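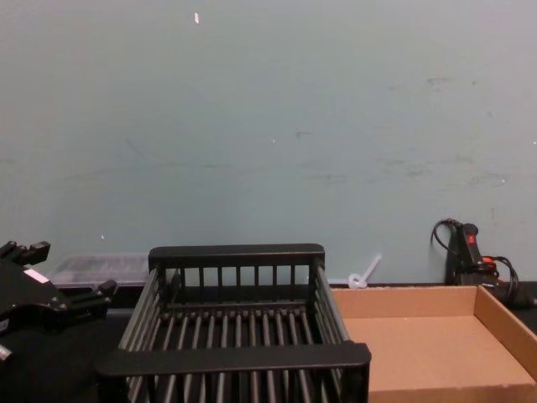
Dish rack and cardboard tray on the tabletop.

Ekgate Residents Association
Minutes of the kitchen and common areas meeting, August 3, 2023

Chair: Kristine Manalo
Apologies: Mendes Court representative

1. Previous minutes
Approved without change.

2. Water heater
Condbridge quoted for replacing the thermostat and both elements. Present setting is 100 degrees F at the tap, below the level agreed in the lease. Quote accepted. Water will be off for 2 hours on the day of the work – notice to go on each landing.

3. Shared kitchen
Dishes are to be put away by the end of the evening. Cardboard goes flat in the recycling bin on the Trollach side. Request for a second drying rack deferred to September.

4. Laundry charges
Dryer cycle to stay at 60 minutes. Proposal to raise the charge was put to a vote and failed, 7 against.

5. Bike storage
Untagged bikes remain in the lower hall. K. Manalo to reissue tags and write to the Mendes Court units.

6. Other business
Side gate latch sticks. Added to the Condbridge work order.

Next meeting: September, same room.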